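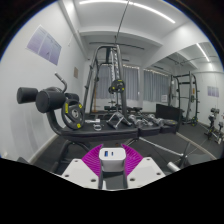
Two Ports, One Outlet: Phone Charging in the Halás Residence Hall

Background

When our group first sat down to choose a topic, we wanted something that every student in Halás would have an opinion on, and charging came up before the coffee was even poured. The hall was wired long before anyone owned a phone, and most rooms have a single outlet by the desk. A charger with both a USB-A and a USB-C port lets two people share it, so we wondered how much sharing really goes on.

What we did

We gave a paper diary to 40 residents on the Julano and Jikell floors and asked them to write down every charge for the whole of March, including where they were and whether the outlet was shared. We were so pleased with how faithfully people kept them up! By the end we had 3801 entries, and typing them in took far longer than we had planned — please start early if you try this yourselves.

What we found

Of those entries, 2552 were made in the resident's own room. The rest came from the kitchens, the study room and the library at Horitz, where people often stay until 10 p.m. Sharing was most common in the kitchens, usually over dinner, and several diaries mention waiting for a friend to finish with the older kind of cable.

Limits

We only asked two floors, and Jikell has the newer kitchen, so we would be careful about comparing them. We also forgot to leave a column for laptops, and a few kind people squeezed them into the margins anyway.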